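Stedard Furniture Customer Forum
Board: Dining and Occasional
Topic: Ullden extension table — leaf sits higher than the main top

Posted by: fiifi_zakaria
2024-09-17

Good morning. I am writing on behalf of the residents' lounge at Kulleseck, where we took delivery of an Ullden extension table in June. The table is satisfactory in most respects. When the center leaf is fitted, however, it stands proud of the main top along one side. The difference is 2 mm at the worst point, and a plate placed across the join will rock.

I have read the assembly sheet and checked that the floor is level. I would be grateful to hear from other owners before I submit a formal claim. In particular, I wish to know whether this falls within the normal tolerance for the range.

Posted by: P. Bonsu (Stedard Customer Care)

Dear Mr. Zakaria,

Thank you for your message. A small difference in height can occur when a leaf is stored in a room other than the one in which the table stands. We advise customers to lay the leaf flat in the same room for 14 days before an adjustment is considered. If the difference remains after that period, please submit the claim form with your order number and the batch code printed on the underside of the leaf.

Philomena Bonsu
Customer Care

Posted by: carola.t

With respect to Ms. Bonsu, I was given the same advice and it made no difference in my case. The fault was in the runners. On the Ullden, each runner is held by 3 screws, and on my table the middle one had been driven at an angle. The runner was therefore not seated against the frame, and the leaf rested on it instead of on the bearers.

I removed the screw, filled the hole, and drove it again. The join has been level for two years.
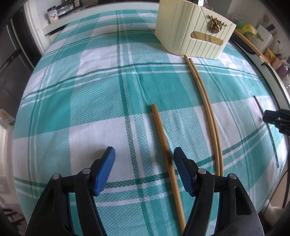 I would add that the bearers should be wiped clean before the leaf goes back. Sawdust from the factory had collected on mine, and it was enough to lift one corner.

Carola Tiedemann

Posted by: ekow_eshun

I must disagree with the suggestion that an owner should remove screws from a table that is still under warranty. The terms supplied with the Ullden state that any alteration to the frame or runners ends the cover. Filling a hole and driving a new screw would in my view be an alteration. Mr. Zakaria's table was delivered in June, and he should let Stedard send a fitter.

I also own the Laryea, the fixed-top table from the same range, and for a lounge in regular use I consider it the better choice. There is no join to go wrong.

Posted by: carola.t

Mr. Eshun is correct as to the wording. My own table was out of warranty when I carried out the work, and I should have said so. I do not agree about the Laryea. A lounge that needs the extra places on some occasions and the floor space on others is not served by a fixed top.

Posted by: mayu_yagi

May I ask Mr. Zakaria which way round the leaf has been fitted? The two long edges look alike, but the pegs are not spaced evenly from the ends. It is possible to force the leaf in the wrong way round, and the result is a raised edge on one side only. The assembly sheet mentions this in the notes on the back page, in very small type.

Our office bought the same table. The fitting charge quoted to us for a visit outside warranty was $300, so I would suggest ruling this out first.

Mayu Yagi

Posted by: fiifi_zakaria

Thank you all. I have turned the leaf as Ms. Yagi proposed. The raised edge is less marked than it was, but it is still there, and I can now see a gap between one runner and the frame — very much as Ms. Tiedemann described. I have left the screws alone.

I will keep the leaf in the lounge for the period requested and then submit the form. Could Customer Care confirm whether the period may be counted from delivery? The leaf has not been stored elsewhere at any time.

Posted by: P. Bonsu (Stedard Customer Care)

Dear Mr. Zakaria,

As the leaf has remained in the same room since delivery, no further waiting period will be required. Please submit the form now and mention the gap at the runner. A fitter's visit within the warranty period is free of charge.

I have also passed Ms. Yagi's remark about the small type to the department that prepares the assembly sheets.

Philomena Bonsu
Customer Care

Posted by: ekow_eshun

Please ask the fitter to check both runners while the table is open. On my sister's Ullden only one was reported and the other had to be dealt with on a second visit.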